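Facilities and Residence Support
Ticket 624 – Bed linen and personal items, Room 109
Status: Closed
Opened by: Desta Tufa
Assigned to: Bereket Kumsa, Lelance Residential Services
Date opened: 10/28/23

Summary of request

The resident of Room 109 reported that the bedspread supplied in September does not stay in place. It slides towards the foot of the bed overnight and leaves the mattress exposed at the head. The resident asked for a replacement of a larger size and for advice on where personal items should be kept while the bed is being changed.

Initial response

The request was acknowledged and checked against the linen register. The bedspread is entered as a Vollell double, issued in error for a single bed with a low wall-side rail. The surplus width gathers against the wall and pulls the cover out of line. A larger size would therefore make the fault worse, and the resident was advised accordingly.

The resident was asked to leave the bed made up as usual until the visit. Items on the bed were to remain where they were, so that they could be entered on the room sheet before anything was moved.

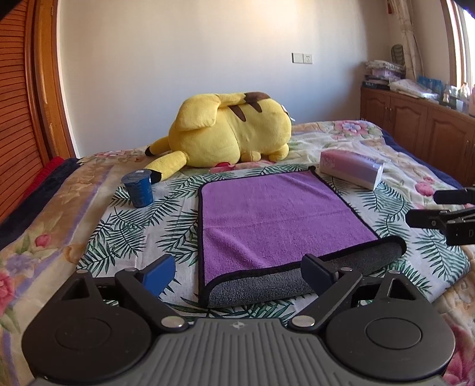
Residence Support Log, Issue 508, page 2

Items entered on the room sheet: one purple towel with black trim, part folded; one small dark blue cup with a printed pattern; one large Pikachu soft toy; one pink box with a cartoon label; one navy blanket with a red edge, folded on the wall side. The palm-leaf bedspread with the floral border was entered separately as residence property.

Action taken

1. Personal items were transferred to the desk. The box was not opened.
2. The bedspread was removed and the mattress pushed fully against the rail.
3. A single bedspread was fitted and tucked in at the foot only, in line with the Rerker bed-making sheet.
4. The navy blanket was returned to the wall side at the resident's request. It had been suggested that it be stored in the wardrobe – the resident preferred to keep it within reach.
5. The remaining items were handed back and the room sheet signed.

Follow-up

The resident confirmed after two nights that the cover had stayed in place. A second query, on whether the purple towel may go in the shared machines, was answered by Desta Tufa: microfibre should be washed separately from cotton towels and without fabric softener.

The original bedspread has been returned to the linen store and relabelled for double rooms. Any further movement of the new cover should be reported under the same ticket number.

Closed by: Bereket Kumsa
Related tickets: none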